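Progress report no. 2, room-turnaround gripper comparison
Prepared for Achilleas Lazaridis
November 2022

You asked for a short report on whether the second set of grippers is worth the extra money. My answer so far is that I doubt it, and I would like you to hold the order until the last part of the trial is done.

The claim we were given by the supplier, Relby, was that their fingers would handle "all common waste tasks in a guest room" with no change to the arms or the controller. I have heard that kind of sentence before. We set up the bedroom as a guest would find it, put the two arms in front of the nightstand, and ran the wastebasket job: take hold of the basket, deal with the liner, put loose trash where it belongs, and leave the basket standing on the carpet.
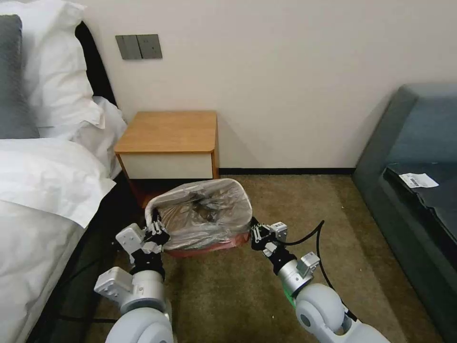 Both makes of gripper were run on the same script. We did 45 attempts with the Relby fingers and 45 with the Lomeo fingers we already own. I counted an attempt as good only if no person touched anything from start to finish. By that rule Relby had 28 good attempts and Lomeo had 19. That is a real gap and I won't pretend otherwise. It is also a long way short of what was promised, and the Relby runs were all done after Bujar Kadrić had spent most of October tuning the closing force. The Lomeo fingers got no such care. I would want to see them tuned by the same person for the same number of hours before I called this a fair race.

Thin plastic is where most of the failures come from, with either make. The fingers close, the controller reports a grip, and the arm lifts with nothing in it. Or it lifts with two things in it when we wanted one. The grip signal is based on motor current, and a bag does not push back enough to change the current in any way we can trust.
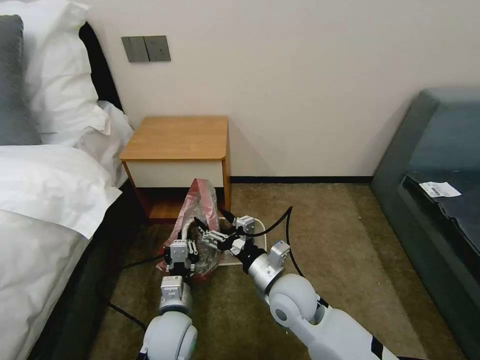 Bujar thinks a softer pad on the fingertips would fix a good part of this. He may be right. He also thought so about the last pads, and those peeled. I have asked him to write down what result would change his mind before he fits the new ones.

Loose cable on the floor is a separate worry. We have had to stop runs over it and I have logged those stops as failures. The supplier would like them left out. I don't agree. Guest rooms have cords in them, and a gripper trial that only works on bare carpet is of no use to the Obradović hotels, who are the ones waiting for an answer.

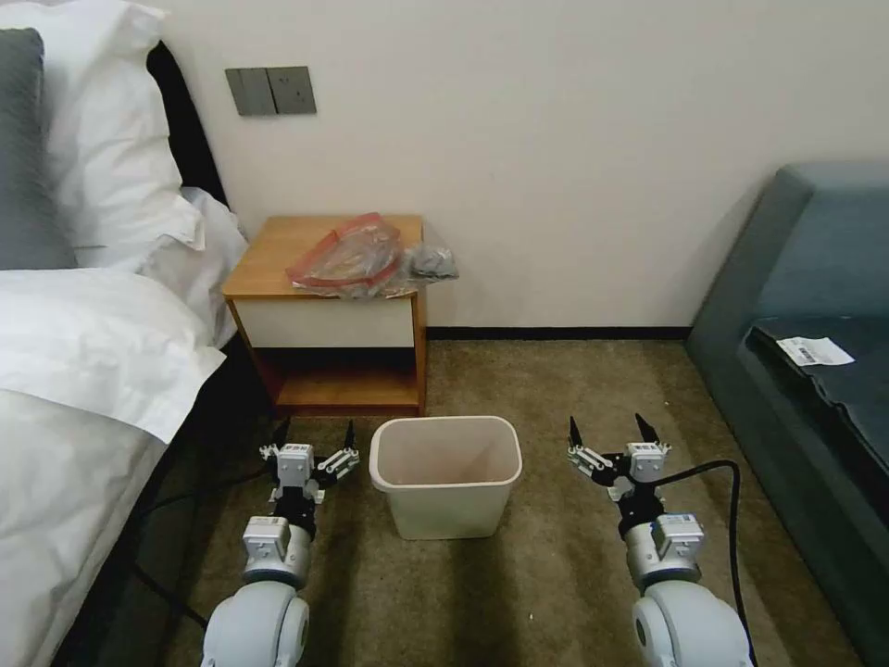
The basket itself has turned out to be the easy part. Either make can take it by the edge, and the rigid rim gives the controller something it can feel. It's a small off-white plastic one with a rolled rim, and that shape suits pointed fingertips well. I would not read much into this. A metal basket or a tall one with a swing lid could go quite differently, and we have tried neither. Please don't let the basket results get quoted on their own.

Moving two items at once is the feature Relby pushes hardest, and the one I trust least. In theory each arm works alone and the job takes less time. In practice the arms have to share a small space over a small opening, and the timing of the release matters more than the strength of the grip. A typical moment has the right gripper holding a crumpled clear bag over the basket while the left one is wide open, with a red package in the air or just being let go beside it.
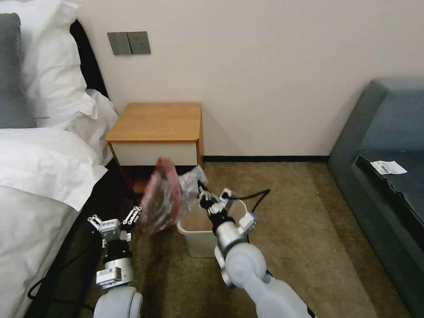 Release timing is set in the Trunolo controller, so part of the blame may lie there and not with the fingers. We have not separated the two. With the fingers spread as wide as the left gripper's were over the red package, an item goes wherever it was already heading, and a small delay in one arm is enough to move the landing spot. I have asked for a log that records the open command and the real finger position side by side. Until I have it, any statement about which make drops things more neatly is a guess, including mine.

Spending: the trial has used 199 staff hours. The tuning took more of that than planned. No new hardware was bought in this period.

Next: equal tuning time for the Lomeo fingers, new pads on both makes, and a repeat of the full set with a different basket. I need your decision on the basket purchase and on whether Bujar can stay on this until the repeat is finished.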